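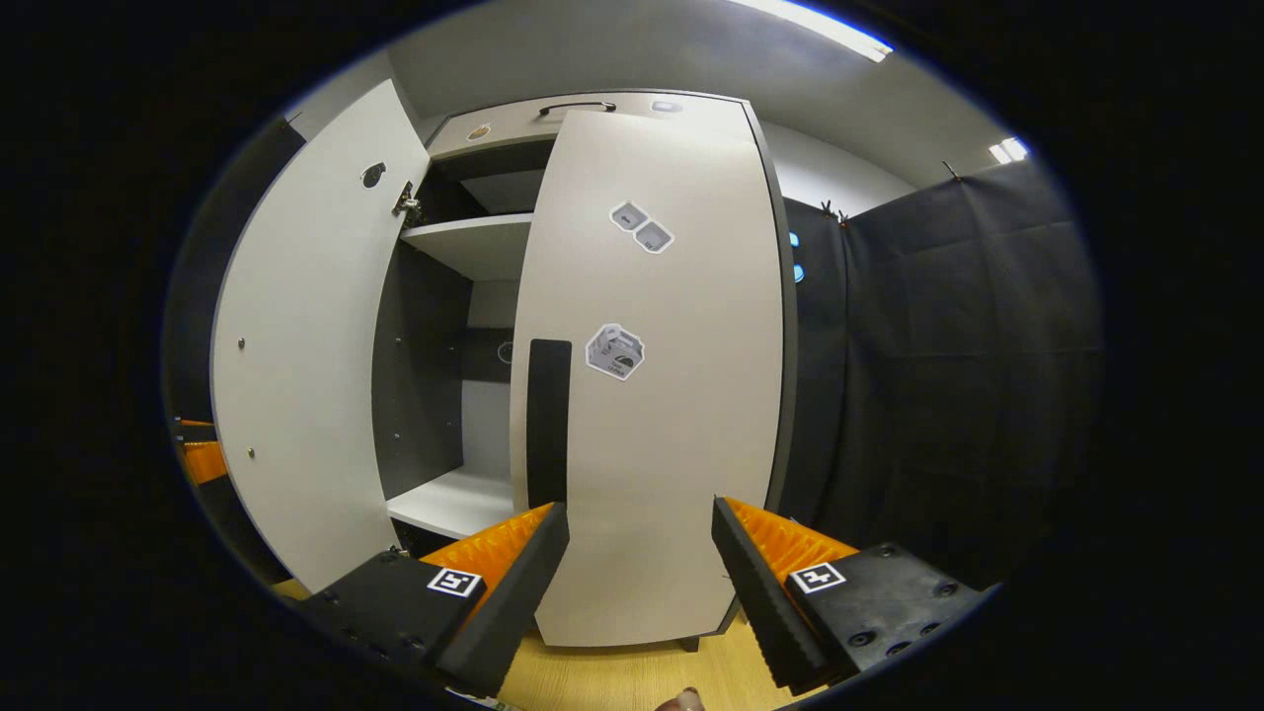

Zollum Table Recorder, reviewed after 20 episodes of a comedy podcast

By Ilona Hegedűs
23 June 2020

I make a podcast with Stavros Vukadinović, in which we invite stand-up comedians and ask them to explain one joke that failed. The guests talk for a long time and they laugh very close to the microphone. For this kind of conversation I wanted a recorder that I can put on the table and forget. The Zollum was recommended to me by Ghassan Issa, who edits a radio show and has less patience than I have with menus.

I have now used it for 20 episodes, so I believe I can give a fair opinion.

What you get

The recorder has four microphone inputs on the back, a headphone output for each input, and one large dial for every channel. There is a small screen, which shows the levels and the time that is left on the card. The power supply is included, the card is not. The cable of the power supply is too short for my taste. I had to buy an extension on the first day.

It also runs on 8 batteries, and they are heavy. With two microphones connected they lasted for one long episode and the beginning of the next one. I would not trust them for a live show.

The sound

I was a little afraid of this part, as my old Rodetti mixer had a warm sound that I liked very much. The Zollum is cleaner and more cold. Voices come out as they are, also when they are tired. After three or four episodes I stopped missing the Rodetti, and Stavros says he never heard the difference.

The most useful thing for comedy is the safety track. The machine records every channel a second time at a lower level. When our guest Ihor Romaniuk did his impression of his driving teacher, the normal track was completely distorted, and the safety track was perfect. Without it we would have lost the best minute of the episode. You must switch this function on yourself, in the second page of the settings, and I do not understand why it is off when you buy the recorder.

The noise is low. If you use a quiet dynamic microphone, you have to turn the dial far to the right, and then I can hear a soft hiss in the headphones. In the finished episode I could not find it any more.

What I do not like

The buttons click. If you press the marker button while someone is speaking, the click is in the recording, especially when the recorder stands on the same table as the microphones. I put a folded towel under it, which helps a little.

The sound pads are also a disappointment to me. There are eight of them in theory, but they are arranged on 2 pages, so you see only four at the same time. To play our opening music I have to remember on which page I am. In the middle of a funny story I do not want to think about pages. Kerstin Hellström has the Clegg recorder, with all the pads in one row, and I was jealous when I tried it.

The manual is short and was translated in a hurry. I learned more from trying.

Files and editing

Every channel is saved as a separate file, and the names begin with the date, so sorting is easy. Copying by the USB cable is slow. I take the card out and use a reader. Clurow, the program I edit with, opened all the files without any conversion.

Is it worth the money?

I paid 100 dollars less than for the Clegg, and for two hosts and one or two guests I would buy the Zollum again. If you play many jingles and effects during the conversation, save a bit longer and take the other one. Buy a longer power cable on the same day.

Contact the editor | Copyright 2020 Ilona Hegedűs | Back to top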